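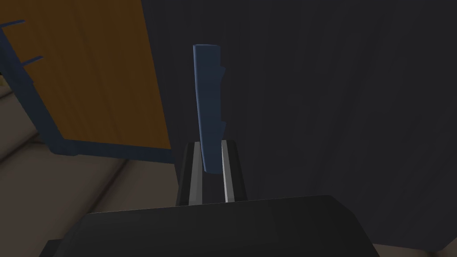
Bench Notes, No. 6

I have been running the trial license of Storent, the household manipulation simulator from Estbridge, since July. The license covers one workstation and 1000 episodes, after which the viewer still opens but the physics stops stepping. My interest is narrow: I want to know whether grasp policies can be compared in it without writing my own contact code.

Installation took under an hour. The package ships its own Python and ignores the one you have, so plan on a separate environment. Scenes are assembled from a furniture library called Skavholm, and wall, floor and drawer finishes are drawn at random on each reset. The draws can be garish. They can also be pinned with a seed, and I pinned them for all timing runs.

The parallel gripper is the best part of the product. Thin upright objects are my usual test, as most simulators either let them creep down between the pads or fire them across the room. With a long flat part that has one notched edge, I ran 300 holds at default friction and lost 5. All five came from closing on the notches, where the collision mesh is coarser than the rendered one. Raising the mesh detail one level fixed this and cut stepping speed by around a third.

The wrist view is less convincing. Exposure is fixed, so a dark object against a dark surface gives a depth estimator very little to work with. There is a gain setting in the config file, but it is read once at startup and can't be changed between episodes.
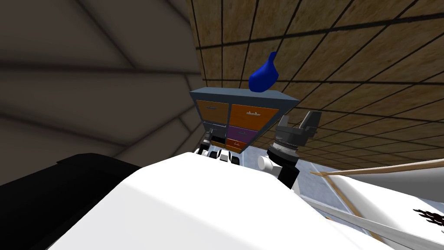 Mixed end effectors are supported, so a fingered hand and a two-jaw gripper can share a workspace. Each gets its own controller, but the collision filter is global. Turn it off for one arm and it is off for both. I lost an evening to that before finding it in the release notes.

For comparison I repeated the hold test in Hauser, which I already own. It steps faster and its documentation is better, but its joint limits are soft and its drawers drift open under light contact. Storent's drawers stay where they are put.

The logs are plain CSV, one row per step, with no units in the header. Forces are in newtons and angles in radians. Gripper width is in millimeters, everything else in meters. I have sent Estbridge a note on that and will rerun the hold test when the next build comes out.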